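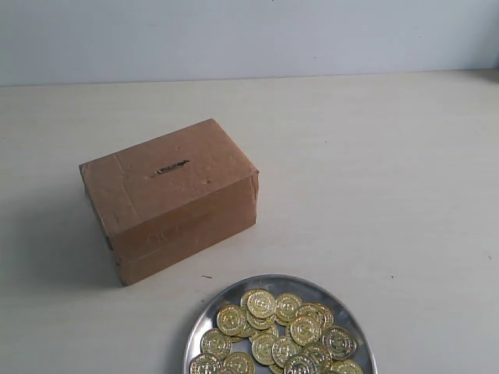

Essam Sqalli
7/5/24

1/ Notes on making a coin box out of a used carton. I have now made 5 of these for the Matubbar reading room and the method has settled enough to write down.

2/ Choose corrugated, single wall, small. Shoebox card is too soft and the slot opens up after a few weeks of use. Double wall is strong but unpleasant to cut, and the coins catch on the inner liner.

3/ Size matters less than people expect. A small carton full of coins is heavy. If the box is big enough that you want two hands to carry it, the base seam will fail before it is full.

4/ Tape the base inside and out before doing anything else. Paper tape outside, cloth tape inside, both running well past the seam. Leave the top flaps alone at this stage.

5/ The slot. Measure your largest coin across, add 5 mm for the length. For the width, take the thickness of the coin and double it. Mark it in pencil on the top panel, away from the join between the flaps.

6/ Cut with the top laid flat on a board, before the box is closed. Cutting into a closed box pushes the panel down and you get a dent around the slot that never comes out.

7/ Fresh blade. Several light passes along a steel rule. One heavy pass tears the lower liner and leaves a ragged edge. A ragged edge still works, it just sheds bits of paper into the box and looks like what it is.

8/ Direction of the flutes: run the slot across them if you can. Along the flutes the blade drops into a channel and wanders, and the long edges have very little holding them up.

9/ Test with real coins, one at a time. I put the test coins on a steel plate in front of the box, so that I can hear a dropped one and so that they all go back where they came from. Gold-coloured ones show up well on steel.

10/ What you are testing for: each coin should go in under its own weight once it is past halfway. If you have to push, widen the slot by a hair on one side only. Widening both sides at once is how you end up with a slot that takes two coins together and jams.

11/ Jams are nearly always a burr on the underside. Fold a strip of fine sandpaper over a ruler and run it through the slot a few times. I use 200 grit. Anything coarser lifts the paper.

12/ Closing the top. I used hot glue on the first two and regretted it, as opening them meant destroying them. Paper tape now. It shows plainly if it has been lifted, and replacing it takes a minute.

13/ Printing on the carton: leave it. Faded lettering bothers no one. I painted one and the paint softened the top panel, which then bowed.

14/ Life of a box, so far: the best one took 40 days of regular use before the corners went. Corners always go first, then the flap tips. The slot outlasted both.

15/ Someone asked about lining the bottom with felt to cut the noise. Tried it. Coins stand on edge in it and the box fills unevenly. A folded sheet of newspaper does the job.

16/ Next one gets a second layer of card glued under the slot panel. Will add to this thread when it has been through a month at the front desk.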